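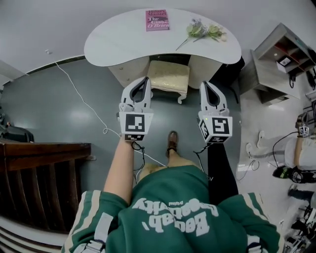
Guides > Robotics Club > Hand Grippers > Set-up and first recording

Reading time: 3 min

4. Preparing the hand grippers

This section is for club members who work with the pair of hand grippers for the first time. Please read it to the end before you switch anything on. If you have done the Ustbridge course in May, you can begin from step 4.

1. Take the left and the right gripper from the shelf. Check that the black pads inside the fingers are complete and that they do not move under your thumb.

2. Look at the marker cube on each gripper. The printed faces must be clean. Wipe them with a dry cloth only.

Note: Do not put tape or stickers on the cube, also not for writing your name.

3. Connect the cables and lead them back towards your body. Leave enough length so that you can stretch both arms fully.

CAUTION: Cables on the floor can make a person fall. Walk your path once with empty hands before you start.

4. Switch on the left gripper, then the right one. Wait 20 seconds. The small light on each gripper must be green. If it stays dark, see section 7.

5. Hold the grippers in front of you and open and close each of them 3 times, slowly.

6. Choose your task from the Billisau list. For beginners we recommend "move the book" or "put the flowers beside the book".

7. Start the recording, do the task at a calm speed and return to your first position. Keep the cubes turned so that your own hands and sleeves do not cover them.

Note: When two members record in the same room, they should agree first who uses which area.

8. Stop the recording and save it in the Gremommont folder with your initials and the task name.

CAUTION: Never put a finger of yours, or of another person, between the gripper fingers.

If a gripper has fallen down, please do not use it again before Garnet Turcotte has checked it. Write the fall in the club book, even when you see no damage.

Next: 5. Calibration with the Margaritis board

3 comments | 365 shares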